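3.2 Ablesen im Alltag: was Haushalte mit kleinen Anzeigen machen

Ich gebe zu, dass ich diesen Abschnitt zuerst ganz anders geplant hatte. Eigentlich wollte ich über Verbrauch schreiben, also über Kilowattstunden, Tarife und den ganzen Rest. Dann habe ich die Tagebücher aus der Siedlung Irudley gelesen (alle 313, an sehr langen Abenden!) und gemerkt, dass die Leute ständig über etwas anderes schreiben, nämlich über das Hinschauen. Wann schaut man auf eine Anzeige, wer schaut, und wer erzählt es beim Abendessen weiter? Noemi Montoya hat dafür in ihrer früheren Arbeit den schönen Ausdruck »Blickgewohnheit« benutzt, und den übernehme ich ab jetzt einfach.

Kleine Displays stehen in vielen Wohnungen herum, auf der Fensterbank, neben dem Brotkasten, manchmal in einer Schublade. Mich interessiert an ihnen vor allem das Format. Ein langer, schmaler Bildschirm wird anders gelesen als ein kompakter, und Abb. 4 zeigt den ersten Fall.

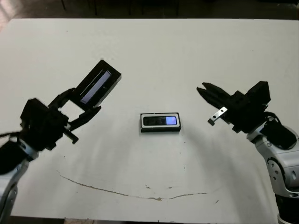
Abb. 4: Schwarzes Gerät mit langem, schmalem Bildschirm, schräg über der Tischplatte gehalten; die Anzeige leuchtet blass lavendelgrau.

In den Tagebüchern kommt das Wort »schnell« auffallend oft vor. Man schaut schnell nach, bevor man die Waschmaschine anstellt, oder schnell noch einmal vor dem Schlafengehen. Eine Teilnehmerin schreibt, sie habe im August jeden Morgen zuerst die Anzeige und dann das Wetter geprüft – im Herbst war es wieder umgekehrt. Solche Verschiebungen sind in der Literatur kaum beschrieben, weil die meisten Studien nach ein paar Wochen enden. 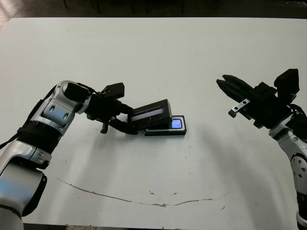

Bei der Auswertung habe ich die Einträge erst nach Tageszeit und dann nach Anlass sortiert. Insgesamt sind 1.890 Einträge in die Analyse eingegangen, von denen ich 50 ein zweites Mal kodiert habe, mit einigem zeitlichen Abstand und ohne in die erste Fassung zu schielen. Die Abweichungen lagen fast alle bei der Kategorie »Gespräch«. Das wundert mich wenig, denn wo hört ein Kommentar auf und wo fängt ein Gespräch an? Ein gemurmeltes »schon wieder so viel« habe ich am Ende als Kommentar gezählt.

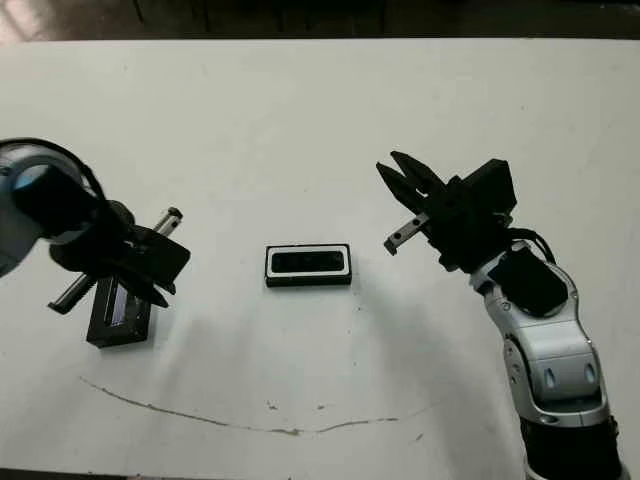 Abb. 5: Weiße Tischplatte mit feinen Gebrauchsspuren und einer dünnen, welligen dunklen Linie.

Überhaupt, die Abstellflächen! Ich hatte sie im Leitfaden nur mit einer einzigen Frage bedacht und ärgere mich heute darüber. Wer sein Display auf dem Esstisch stehen hat, schreibt über die Familie; wer es im Flur aufstellt, schreibt über sich selbst. So grob würde ich das in einem Ergebnisteil natürlich nicht stehen lassen, und in Abschnitt 4 differenziere ich es auch. Als Arbeitshypothese hat es mir trotzdem gute Dienste geleistet.

Dazu kommt die Frage, ob ein Gerät liegt oder aufrecht steht. Im Haushalt Nr. 12 wurde darüber offenbar wochenlang gestritten (der Vater legte es hin, die Tochter stellte es wieder auf). 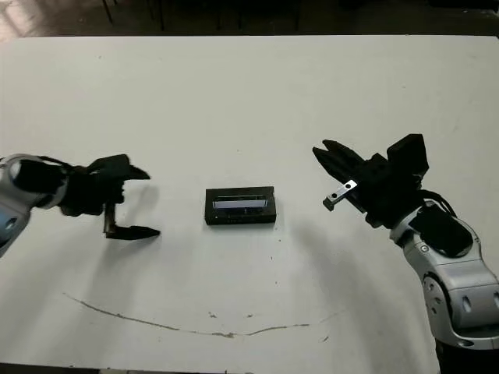
Abb. 6: Aufrecht stehendes schwarzes Gerät mit bläulich-weißem, spiegelndem Sichtfenster.

Spiegelungen werden übrigens erstaunlich selten beklagt. Häufiger geht es um die Schriftgröße und darum, dass Gäste nach dem Ding fragen und man dann erklären muss, was es kann. Ein Rentner notiert dazu nur: »Besuch da, wieder Vortrag gehalten.« Auf die Rolle der Gäste komme ich in 3.3 zurück, dort auch mit den Einträgen aus der Vergleichssiedlung Cilonton.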